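Week 4 notes: writing about a place you know

Hi all! A few of you missed Thursday, so I typed up what was on the board (plus some rambling of mine).

We started with the opening of Syahrul Goh's essay on growing up in Takgate. He spends 40 lines on his aunt's kitchen before anyone speaks, and I love it, but I know half the room got itchy around line 13. Fair enough! Mark the spot where you got bored and bring it with you. We'll argue about it.

Things I'd like you to try in your own draft:

- pick one room and stay in it
- use a smell before you use a color
- cut "beautiful," "cozy" and "nostalgic" wherever they turn up

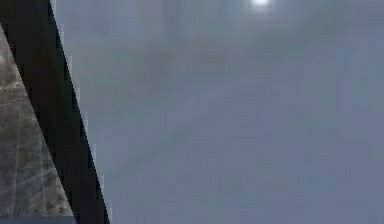
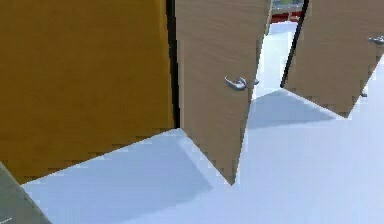
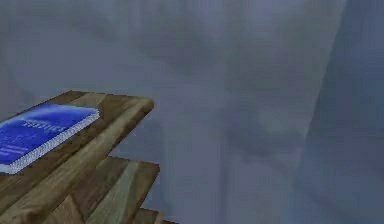 A hazy gray sky, a door partly open, a blue book lying on a shelf: plain stuff, and any one of them could start a page.

## For next week

Write 700 words about a room you can't go back to. Mine was the back office at Nutport, where I worked one December, and my first draft was terrible (I'll read you some of it). Print 28 copies if you want the whole class to comment, or just two if you'd like to swap with a partner.

Read the Kellska chapter too, at least up to the ferry.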